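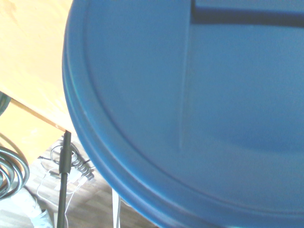

I've been meaning to write up the gripper comparison for weeks, and a few of you have been very patient in my replies, so let's have it as a thread with a cup of tea alongside. The question was a simple one: of the two grippers I've got, which one copes better with big awkward plastic things, and does the wrist camera help or get in the way? I like a large object for this sort of test because it punishes laziness. Take the blue lid. Get the wrist camera in close and it's very nearly all blue, a great smooth face with hardly anything on it for the software to hold on to, and what you really want is the stepped rim curving round the side and that dark slot near the top.

A bit of background for anyone who has wandered in. The arm is the same one I've been muttering about since last year. The first gripper is the Lema, a plain parallel one with two flat fingers, and the second is the Rustenwood, which has three softer fingers that bend round whatever they meet. I bought the Lema new and the Rustenwood second-hand, and I paid less for the Rustenwood by a fair margin, so I'll try to be kind to it.

The test was the same for both. Come in from above, find the rim, take hold, lift clear, hold for a slow breath, put it down again. I did 40 tries with each gripper and spread them over several evenings, as my patience for this kind of thing gives out well before my curiosity does.

Lema first. If it lands square on the rim it's a lovely thing to watch. The flat fingers slide either side of the edge, close up, and off it goes with no fuss at all. If it lands even slightly crooked, though, one finger rides up on a step in the moulding and the whole lid tips away from you in a slow, disappointed sort of way. It dropped or refused 15 of its tries, and very nearly all of those were crooked landings.

The Rustenwood is a different animal. It doesn't much mind being crooked. The soft fingers sort of feel their way over the steps and settle, and I found myself cheering it on. What it does mind is weight a long way out. Pick a wide thing up by one side and all that plastic is hanging off the far end, and the soft fingers sag, and then you're holding your breath. It only let go completely 2 times, which is a much better number than I expected, but I'd call a good many of the rest undignified.

So on the bare count the cheaper one wins, and I was ready to say so and go to bed. Then I tried the slot.

Going for the slot changes the whole picture (thank you to whoever suggested it in my replies back before Christmas, I've lost the post and I'm sorry). The Lema's flat fingers fit a groove far better than they fit a curve. I haven't done a full run of those yet so I won't quote you a score, but my feeling after an evening's play is that it's steadier there than either gripper ever was on the rim. The Rustenwood's fingers are simply too fat to get in properly, bless it.

Now the camera, which several of you asked about more than the grippers! I'm using the little Jallthorpe one on the wrist. I like it very much from a middling distance. Close up, on smooth plastic with soft light falling over it, it struggles to say how far away the surface is, and I can't really blame it. I'd struggle too if you held a dinner plate against my nose.

What helped most was letting it look early. I now have the arm stop a bit higher up, take one good look while the rim still shows as a proper curve, work out the approach from that, and then trust it the rest of the way down. The other thing that helped was turning off the lamp directly overhead. Soft side light makes the edges of the steps show up as thin light and dark lines, and the edge finder adores those.

A word on the controller as well. I ran everything through the Lodau box, and the setting I ended up changing most was how hard the fingers close. The default is far too eager. With the Lema I brought it down until it only just held, then nudged it back up a little. With the Rustenwood I left it nearly as it came, because squeezing harder only makes the soft fingers bow outwards, and you lose more than you gain.

For those keeping an eye on the purse, the whole lot (both grippers, the camera and the controller, but not the arm) came to 869 pounds, and the spare set of soft fingertips I'd tell anyone to buy is in that too. They do wear. Mine have gone shiny on the inside faces, and I suspect shiny fingertips on smooth plastic are part of the sagging story. I ought to have swapped them before I started and not after.

Cable advice, as it comes up every time. Leave more slack at the wrist than looks sensible, then turn the wrist all the way in both directions by hand, with the power off, and watch what it catches on. I had one tug its plug halfway out in the middle of a run and spent most of an hour blaming the software.

Where I've got to, then. If you're picking up odd shapes and your approach is a bit wobbly, I'd happily point you at the Rustenwood. If you can see well enough to land straight, or there's a decent groove to aim for, the Lema is the stronger and tidier of the two. Mine has the Lema on at the moment, and I think it'll stay on for a while.

Next job is a proper run on the slot, same number of tries, with the camera doing its early look each time. I'm hoping to get that done in February. If anyone has run the Rustenwood with the firmer fingertips I'd dearly love to hear how it went, particularly on anything wide and thin, and do tell me what closing force you used!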